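Seasonal Equipment and Uniform Assistant (Part-Time)
Bavine Youth Track Club
Posted January 22, 2023

Bavine Youth Track Club is looking for one part-time assistant to run our uniform room and help with equipment on meet days. The position starts as soon as we find the right person and runs through the end of June. It may be extended into the cross country season depending on the budget.

About the club

We have nearly 200 athletes between the ages of 8 and 17. They train at the Liapis Road track on weekday evenings and compete at meets across the county. Every athlete is issued a uniform at the start of the season and returns it at the end. Last season 152 sets went out and not all of them came back in a condition we could hand out again. The room was run by parents taking turns, and the records suffered for it. We would like one person to be in charge of it.

What you will do

Check uniforms in and out and keep the sign-out sheet current. Wash and dry returned items at the clubhouse, fold them and shelve them by size. Do small repairs such as loose hems and worn elastic. If you can't sew, tell us - we can send repairs out, but we need to know ahead of time.

On meet days you will load the van, set up the team tent and bring everything back. The tent and its weights are heavy. You should be able to lift 50 pounds with a second person helping. 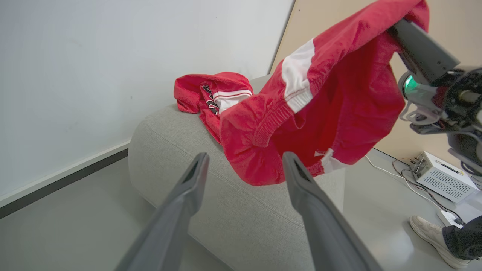 You will also place two orders during the season, one for replacement sizes and one for the relay squad. Our supplier is Zindska and they need the size counts in writing. Rhonda Thibodeau will show you how the order form works the first time.

Hours and pay

12 hours a week, mostly between 4 and 8 p.m., plus up to two Saturdays a month during the meet season. Pay is $17.50 an hour. Meet days are paid from the time the van is loaded until it is unloaded. There are no benefits with this position. Mileage is paid if you use your own car for club errands.

What we need from you

A valid driver's license and a clean driving record. You must pass a background check, which the club pays for. You should be comfortable with a basic spreadsheet and with talking to parents, including the ones who are late returning things. Experience with laundry, retail stock or a school athletic department is useful but not required. Applicants must be 18 or older.

How to apply

Send a short letter and the names of two references to Tamer Sayegh, Bavine Youth Track Club, 1030 Braltulport Avenue, or drop them off at the clubhouse during practice hours. A resume is fine but you don't have to have one. Please say which evenings you can't work. We will read applications as they come in and the posting will stay up until the job is filled.

Interviews are held at the clubhouse and take half an hour. Questions about the duties should go to Rhonda, and questions about pay or the background check should go to Tamer.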